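Chapter 4
Measuring What You Can't See: Acids, Bases and the Trouble with "About Right"

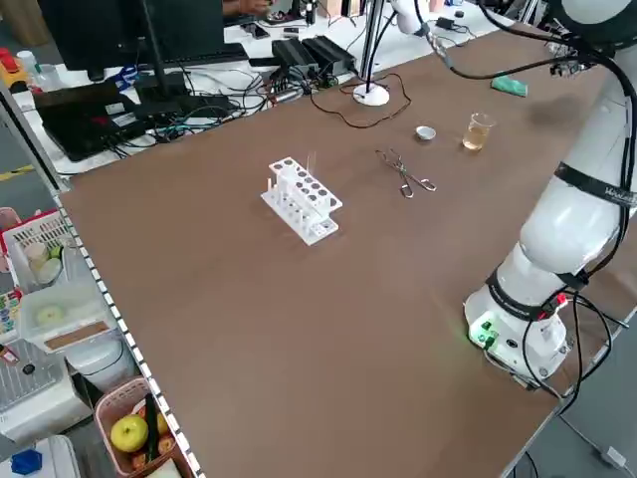 Figure 4.1 Test tube rack, tongs, evaporating dish and beaker on a lab table.

When I was in my second year of college I shared a bench with Razia Durrani, who was a much better chemist than I was and knew it. One morning in April we were each handed a bottle of vinegar and told to find out how much acid was in it. I tasted mine. (Please don't ever do this in a lab, even with vinegar!) Razia got out her notebook and started asking what I thought was a silly question – how much compared to what?

That question is what this whole chapter hangs on. You already know that lemon juice is sour and soap feels slippery, and you probably met the words acid and base years ago. What you may not have had to do yet is put a number on them, and that's where people start to get nervous. I certainly did.

Let me tell you about the town of Givville. It had a water plant, a small one, serving 1,412 homes, and for nearly 22 years the operators there kept the water slightly on the basic side so it wouldn't eat into the pipes. Then a new supplier, Kolter, delivered a stronger batch of the base they used, and the same scoop that had always worked pushed the pH up by 2 units. Two doesn't sound like much, does it? But the pH scale goes up in powers of ten, so a change of two units means a hundredfold change in the hydrogen ions. Farzana Virk, the operator on duty, caught it from a routine sample and shut off the feed. We'll work through her numbers in Section 4.3, and I think you'll enjoy them more than you expect.

Before we get there you need three tools. Section 4.1 goes over concentration again, with moles per liter, because I've never met a class that didn't need the refresher. Section 4.2 explains what acids and bases do in water and why "strong" and "concentrated" are different words. After that comes the pH scale itself, and then titration, my favorite – you add one solution to another a drop at a time until the color changes and stays changed.

Before you read on
Take 60 seconds and write down five liquids from your kitchen, ordered from most acidic to most basic. Guess if you have to. Keep the list, you'll need it for Problem 7.

4.1 Concentration, One More Time

Suppose you stir two spoonfuls of sugar into a glass of iced tea, and your friend stirs two spoonfuls into a whole pitcher. You've both used the same amount of sugar, but your tea is a lot sweeter. Chemists describe that difference with molarity, the number of moles of dissolved substance in each liter of solution.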